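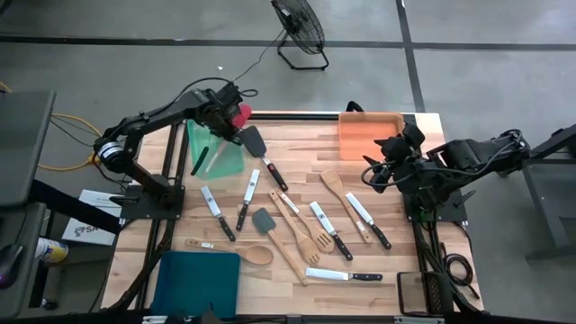
Two-arm table cell: wrist cable keeps catching, and one arm stops short. Where do I start?

Posted by ritholm_ty

Hi all, I look after a two-arm table cell that sorts kitchen utensils into trays. Both arms are bolted down at the sides, wooden top, aluminum frame around it. Since we swapped the gripper on the right arm in April, it quits partway through a reach. It's fine close to its own base, then somewhere past the middle of the table it faults and just sits there until I reset it. On a bad morning I get 11 stops before lunch!

I tightened everything I could reach and ran the home routine again. No change. The left arm never does it. Is this a motor going bad, or did I mess something up with the cable? 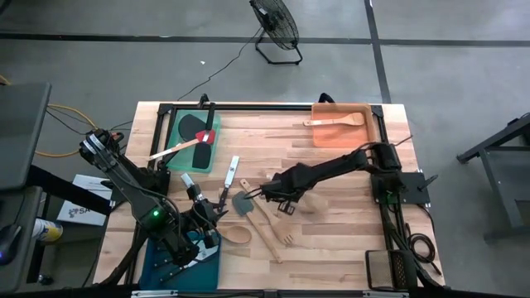
Both arms over the table, right arm reaching toward the middle

Volodymyr Hutsuliak

My money's on the cable. A tired motor usually complains under load wherever the arm is, and yours only complains when it stretches out, so something is running out of slack. I had the same thing on a Cosari cell and chased the motor for two days (don't be me).

Power off, hold the arm so it doesn't drop, and walk it by hand through the whole reach while you watch the loop at the wrist. You want it to stay loose at full stretch AND with the wrist turned all the way both ways. If it goes tight, undo the ties one at a time starting from the gripper end, feed some cable up from the coil near the base, and tie it again - snug enough to hold, loose enough to slide a fingertip under. 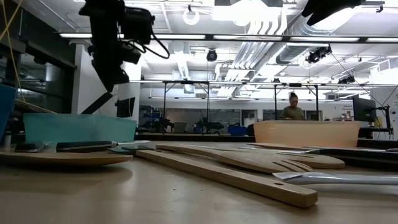 Then check the plug at the gripper. If it's been getting tugged for weeks it may be half out or have a bent pin, and fixing the slack won't cure that. When you power up, run it at 10 percent speed first with the table cleared off. I left mine going for about 38 cycles before I put the knives back.

bamitz_fan

just replace the cable, they're cheap

Srithong Dee

Slack first, yes, but look at your settings too. If the new gripper weighs more than the old one and you never changed the payload number, the arm can fault at long reach with a perfectly good cable. Mine was still on the old value. Took a minute to fix, and I felt pretty silly.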